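Prellov Parcel Lockers: Frequently Asked Questions

How long is a parcel held?
Parcels are held for 8 days from the time the pickup code is sent. The day of delivery counts as day one. Uncollected parcels go back to the sender on the next truck.

Can the holding period be extended?
Once, by 2 days, from the tracking page. The request must be made before the original period ends.

What if my parcel does not fit a locker?
Oversize parcels are routed to the Dodov counter, and a new code is issued. The old code stops working at that point. 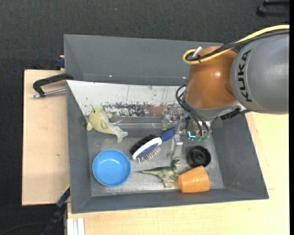
Chrysoula Tsakiris wrote to ask whether the counter accepts a code forwarded to another person. It does. The code alone is enough for parcels with a declared value up to 2,000. Above that amount, the person collecting must show photo ID matching the name on the label.

The keypad rejected my code. What now?
Check that the locker number in the message matches the unit in front of you. Site 236 has two banks with separate keypads. After three wrong entries the keypad locks for ten minutes.

Can I send a return from a locker?
Yes, with a prepaid label. Tape over any old barcodes. Returns left after 4 p.m. on Friday are scanned on the next working day.

Which items are refused?
Liquids in glass, loose batteries, live plants and anything that must be kept cold.

Who handles damage claims?
The Druludholm office. Keep the packaging until the claim is closed.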